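Search this site
Search

Against the Round Number: Why Care Labels, Manuals and Specifications Should State Their Tolerances

5 February 2015

The torque value in the Clonmont shelf bracket manual is given as "6 Nm." There is no plus or minus after it. There is no statement of whether the threads should be dry or lubricated, no mention of the screw grade, and no indication of what the installer should do if the wall plug starts to turn before the value is reached. The number is a single digit followed by a unit, and the reader is expected to accept it.

I have spent most of my working life writing and checking product documentation, and my argument in this essay is narrow. A number published without a tolerance is an incomplete number. In consumer documentation it is nearly always published that way, and the practice has costs that fall on the reader. I think it should stop, and I think stopping would be cheaper than most manufacturers assume.

What a tolerance does

Every measured quantity has a spread. An oven set to a given temperature cycles above and below it. A measuring cup marked at one volume holds slightly more or slightly less, depending on where the eye is when the liquid is read. A cut board differs from its nominal length by the width of a pencil line, the kerf of the blade and the moisture content of the wood on the day. The people who design products know all of this. The drawing from which the bracket was made carries tolerances on each hole and each bend, and a part outside those limits is scrapped.

Between the drawing and the manual the limits disappear. The designer knows that the bracket works over a range. The inspector knows the range too. The person standing on a stepladder gets the center of it and nothing else.

The effect is to transfer a decision to the person with the least information. If a manual says that two brackets must be mounted 525 mm apart and the studs in the wall do not agree, the installer needs to know whether a few millimeters can be given up. If the holes in the shelf are slotted, the answer is probably yes. If they are plain round holes, the answer is probably no. The manual could settle the matter with two characters and a digit. Without them, the careful installer stops work and the careless one drills a new hole in the shelf.

The case for the single number

There are serious arguments on the other side, and I have heard most of them in meetings.

The first is that tolerances confuse general readers. Brenda Domínguez, with whom I shared an office for several years when we both edited manuals for Hukis, held this view firmly. Her position was that a reader given a range will use the worst end of it, and that a single value acts as a target. Aim people at the middle, she argued, and their natural error will land them inside the limits. Give them the limits and their error is added on top.

This is a good argument and it is correct for some tasks. It describes what happens when a person uses a tool with poor resolution, such as a kitchen dial or a bathroom scale. It does not describe what happens when the person cannot hit the target at all and must decide whether to proceed. In that case the single value gives no help. It also fails in the case where the reader hits the target exactly, at considerable effort, when no such effort was required. I have watched a man shim a freezer for most of an evening to get a bubble dead center in its vial. The hinge design would have accepted a lean that he could have seen from across the room.

The second argument is legal. A published range is a commitment, and a product that fails within the range is the manufacturer's responsibility. This is true, but a single number is a commitment as well, and a less defensible one. If the manual states one value and every real installation differs from it, the manufacturer has in effect described a condition that no customer meets. I am not a lawyer and will leave the point there, except to note that the legal reviewers I worked with usually asked for more conditions in the text. They seldom asked for fewer.

The third argument is space. Manuals are printed in many languages on small sheets, and each added character is multiplied. This was once decisive. It is much weaker for a symbol and a digit, which do not need translation.

Where the round number comes from

It helps to look at how the figures get into the text in the first place. In my experience there are three routes.

Some are copied from a drawing, with the tolerance dropped. These are the most reliable, and the easiest to repair, as the missing part exists and only has to be fetched.

Some come from a test. A group of samples is run until failure, a margin is taken off the result, and the remainder is rounded to something that looks tidy. At Hukis, a load limit for a folding step arrived on my desk as 68 kg. It had been calculated properly, with the margin shown. The product manager wanted it rounded to 70 because 68 looked odd on the box. We kept 68, after a discussion that took longer than the test report took to read. The odd figure was in fact the more informative one. Readers treat a number like 70 as an approximation and a number like 68 as a result.

The rest are inherited. They were in the previous edition, which took them from the one before. I once traced a drying time for a wood finish through 11 editions of a leaflet. The chemistry of the product had been changed twice in that period. The drying time had not, and I found no test record that supported it at any date. This is the category that should worry a technical editor. A requirement to state a tolerance would expose it at once, because an inherited number has no spread to report. Someone would have to go and measure.

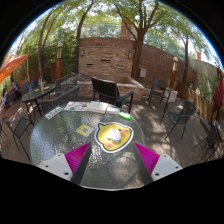
Precision that is not there

The opposite fault also deserves attention. Some documentation gives figures to more places than the process can support, and the reader has no way to detect this.

Unit conversion is the usual cause. A length chosen as a convenient whole number of inches is converted to millimeters and printed with a decimal. The decimal is arithmetically right and physically empty. A reader who works only in metric sees a value that appears to have been measured with a caliper, and acts accordingly. The Fuchs garden hose leaflet that came with my house lists a minimum bend radius to a tenth of a millimeter. A garden hose does not have a bend radius to a tenth of a millimeter. It has one that changes with the sun.

Digital displays have made this worse. A thermometer that reads in tenths will be believed in tenths, whatever its accuracy. Resolution and accuracy are separate properties, and the distinction is taught in the first week of any measurement course. It is almost never printed on a package. I own a Skendis room thermometer that displays tenths of a degree. Its leaflet gives the accuracy on the back page, under the battery disposal notice, and the stated accuracy is wide enough to make the last digit decorative. To its credit, the leaflet does give it.

A stated tolerance corrects both faults with the same device. It tells the reader how much freedom exists, and it tells the reader how many of the printed digits are worth reading.

What it would cost

I can offer one data point. In November I revised a short assembly guide for a small maker of storage furniture, and I asked for a tolerance on every dimension that the customer had to set or measure. There were few of these. Most of the dimensions in the guide were fixed by the parts and could not be changed by the customer in any case, so they needed no tolerance and in several places no number. We deleted them.

The remaining values went to the engineer, who filled them in from memory and then checked them against the drawings. Two of his remembered values were wrong, both on the generous side. The whole exercise took around an afternoon. The revised guide was shorter than the original.

I would not generalize far from one guide. A boiler manual or a medical device would take longer and would need more people. But the common belief that tolerances must add bulk did not hold in this instance, and the reason seems likely to apply elsewhere. Asking for the limits of a number forces the question of whether the number is needed.

A proposed rule

For any value that the reader must set, cut, mix, tighten or wait for, print the acceptable range beside the target. Print the target first, so that it can be aimed at, which meets the Domínguez objection. Use the plus-or-minus form where the limits are symmetrical and give the two limits separately where they are not. Where only one direction matters, write "at least" or "no more than" and leave the other side open.

For any value supplied for information only, say so, or remove it.

Where the range is unknown, the value should not be printed until it has been measured. This last clause is the one that meets resistance, and it is the one I would give up last.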